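# Handine arm kit: the gallery

The Handine is a desktop arm that arrives as a box of white plastic brackets, a bag of screws and a booklet that assumes you own smaller fingers. We've been offering it through the Lumville workshop since spring, either as a kit or put together by Ya-wen Yen, who charges extra and earns it. Setup help is included with both, by phone or at our bench.

People keep asking what the thing looks like when it's doing something. Most of our sales material shows it posing against a plain background, like a dentist.

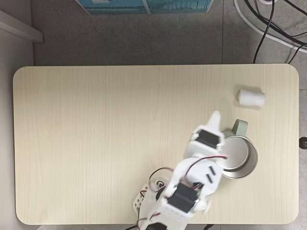

*Mug duty. The gripper is at the rim, the handle is sage green, and the wiring is as tidy as it ever gets.*

Mugs are the usual first request. Joni Rissanen wanted his arm to bring him coffee, and has since lowered his sights to having it move a mug from one part of the table to another part of the same table. He reports being pleased – or at least he hasn't sent it back.

A few notes for anyone shopping:

- The kit takes 2 evenings to build. Su-chen Ho did it in one and would like that recorded.
- The servos are black and the brackets are white. Other colors have been requested. We have passed this along.
- Slack in the servo wires is deliberate. Pull them tight and the arm will find the one position where they're too short.
- The Chien software saves up to 16 routines. Eight of those slots come filled with demos, and you can erase the one where it waves.

The Zuvport mounting clamp is sold separately, which I've complained about and will go on complaining about. Lai-ching Yang has been using a stack of cookbooks instead. I can't recommend it, though I've seen worse.

Orders and bench visits go through Jui-lin Lui at the Lumville front desk. Bring your own mug if you want to try the arm before buying – preferably one you don't love.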